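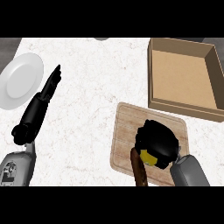 Effect of Action Chunk Length on Bimanual Kitchen Policies Trained in Simulation

Nawal Morsy and Anqi Zhong
Project report, Robot Learning Laboratory course
Submitted 24/06/2025

Abstract

We study how the number of actions predicted at once by an imitation policy affects its success on tabletop kitchen tasks with two arms and multi-fingered hands. All training and testing was done in simulation. Policies were trained on the same demonstrations with the same network, and only the chunk length was changed. Medium chunks gave the best results on the task that requires a grasp and a transfer. Long chunks produced smoother motion but recovered poorly when an object shifted in the hand. Very short chunks often stalled before contact.

1. Introduction

Imitation policies for manipulation commonly predict a short sequence of future actions, called a chunk, instead of a single action. The chunk is executed in full or in part before the policy is queried again. A longer chunk hides pauses and hesitations in the demonstrations and shortens the effective length of the task. It also means that the robot acts on older observations.

Most of the results we read before starting this project used parallel grippers. With a multi-fingered hand the action vector is larger, and contact with an object changes over several time steps as the fingers close. We expected the trade-off to move toward shorter chunks for this reason. The results support this only in part.

2. Simulation setup

The environment was built in Elari, the simulator used in the course. It consists of a marble kitchen counter and two fixed arms with gray housings, each carrying a black multi-fingered hand. Objects include a white plate, a wooden cutting board, an open cardboard box, and a long loaf of bread. Object positions and the rotation of the board are sampled at the start of each episode.

The policy receives one camera view of the counter from above the arms, together with joint positions for both arms and hands. The image is padded with black at the top and bottom to make it square before it enters the encoder. We kept the padding in all conditions so that the pretrained weights could be used without changing the input size.

The hands often hide what they are holding in this view. The loaf remains partly visible beside a closed hand in most poses, but the contact points do not. No touch signals were given to the policy.

3. Tasks

Three tasks were used.

Reach. The left hand moves to a target point beside the plate rim and holds position. There is no contact in this task, and it serves as a check on free-space motion.

Loaf to box. The right hand grasps the loaf, lifts it clear of the cutting board, and releases it inside the cardboard box. An episode is counted as a success if the full loaf is within the box walls at the end.

Plate steady. The left hand rests on the plate rim while the right hand places the loaf on the plate. The episode fails if the plate moves past a fixed limit.

4. Data and training

Demonstrations were collected by teleoperation in January using the Bensaid hand-tracking interface. Both authors served as operators. We recorded 800 demonstrations across the tasks. Episodes in which an object left the counter were discarded at recording time and are not part of that total.

The policy is a transformer with a convolutional image encoder. It was trained with the Mavus codebase, using its default learning rate schedule and a regression loss on joint targets. Arm and hand actions are normalized separately. In early runs they were normalized together, and the finger joints were then nearly ignored — the hands reached the loaf but closed too late or not at all.

Four chunk lengths were compared: very short, short, medium, and long. Each policy executes its full chunk before the next query. We did not average overlapping chunks, as this would have mixed two effects. Training used 3 random seeds per condition.

5. Evaluation

Each trained policy was run for 100 episodes per task, with initial states drawn from the same list for every condition. An episode ends on success, on failure, or after 1000 control steps. Scoring was automatic. We also watched replays of failed episodes and sorted them by cause.

6. Results

On Reach, all chunk lengths except the very short one performed nearly the same. The very short policy tended to stop just before the target and oscillate.

On Loaf to box, the medium chunk was best for every seed, and the short chunk was second. The long chunk had a high rate of successful first grasps but lost many episodes afterward. In the replays, the typical failure was a loaf that rotated during the lift and then struck the near wall of the box. The long-chunk policy continued its planned motion in these cases. Short and medium policies sometimes lowered the loaf and approached again, a behavior that is present in a small part of the demonstrations.

On Plate steady, the ranking of short and medium changed with the seed, and we do not claim a difference between them. The long chunk was worst. Small errors in hand height pushed the plate, and the correction came only with the next query.

7. Discussion

The preference for shorter chunks was weaker than expected. One possible reason is that finger closing in the demonstrations is a fairly repeatable motion, so predicting it in one piece costs little. The errors we saw came mainly from arm motion after the grasp, where the state of the loaf depends on how it was picked up.

Operator style may also matter. One of us paused before most grasps and the other did not. The stalls in the very short condition occurred at similar positions to these pauses. We did not train on each operator's data separately.

8. Limitations

Contact between the fingers and the bread is simplified, and the loaf is a rigid body. A real loaf would deform. The lighting was fixed in training and testing. Chunk length was changed for arms and hands together — a separate length for each would need a different output head, and we did not have time to build one.

9. Code and replays

Configuration files, the list of initial states, and the failure labels are stored in the course repository under Jondavetti. The jointly normalized runs described in Section 4 are kept in a separate folder and should not be used for comparison with the results in Section 6.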